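I switched my desk to Zomamlow, here's how it went

By Milagros Goicoechea
12/05/2024
Last updated: December, after the price change (see near the end)

Quick one between calls. People in the group keep asking what I use for outreach now so I'm writing it down once and linking it.

Zomamlow. It's a sequencing tool for recruiters. Email, text, voicemail reminders, all on one timeline per candidate. I run a small light industrial and warehouse desk, just me and Refugio Becerra, and we'd been on Cirurum for years. Cirurum is fine. Cirurum is also slow as mud and logs me out at lunch.

Import first, as that's what everybody dreads. I had 2813 contacts, a lot of them junk. Exported to a spreadsheet, dragged it in, matched the columns. Dupes got flagged but not merged, you have to approve each one. I had 188 of those. Took an evening and a bad mood. There is a "merge all" button but it keeps the OLDER phone number by default and I only noticed that in the help page. Change that setting first. Really.

Sequences. Good. You write your steps, set the gaps, it drops people out the second they reply. Mine is short: text, email two days later, call task, last email. The call task pops up with the notes already open, so I'm not digging for what we talked about in the spring while the phone is ringing. Best thing in the whole product for me.

Text replies land in the same inbox as email replies. Took me a day to like it. Now I can't go back.

What I don't like. The templates it ships with are awful, all "I came across your impressive background." My candidates drive forklifts, they'd laugh at me. Delete those. Also the reporting. It counts an out of office as a reply, so the first week I thought I was a genius. Wrote to support, got Macario Ponce, very polite, said it's on the list. We'll see. You can filter them out by hand if you build a saved view, which I did, and it forgets the view when you log in on your phone.

Phone app is weak in general. Reading is ok. Editing a sequence, forget it.

Results then. Hard to be fair about this because I also rewrote all my messages when I moved over. Shorter, pay rate in the first line, shift in the second. I put a group of 98 old candidates through it, people who had gone quiet on me, and about 8 ended up on a phone call I would not have had otherwise. Two placed so far, both at Alvarado on nights. Is that the tool or the pay rate in the first line? Probbaly the pay rate. But the tool is what got me to send the follow up, and I never sent follow ups before, I'm being straight with you.

Xóchitl Carrillo at Dostside tried it the same month and dropped it. She does executive search, twenty people on a list, every message written from scratch. She says it got in her way and I beleive her. If your lists are small, skip it. 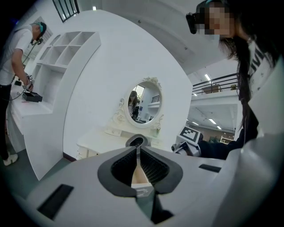 3 min read

Price. Per seat, monthly, no contract, and they just bumped it. I'm on the old rate until my renewal and Refugio's seat went in at the new one. Annoying. Still less than Cirurum for the two of us, but not by much now. Texts are extra after your monthly bundle and the counter is buried under billing, so go look at it before you load a big list.

Setup for the texting side takes longer than they say. You have to register your number and wait. Start that the first day, build your sequences while you wait.

Opt outs work the way they should. Somebody texts stop, they're out of everything, email too. Tested it on my own cell.

Who should get it: small desks, high volume, same kinds of roles over and over. Who shouldn't: exec search, or anyone who needs reports to show a boss.

Four out of five from me. Would be higher with a decent app. Ok, next call. Questions in the comments, I'll get to them tonight.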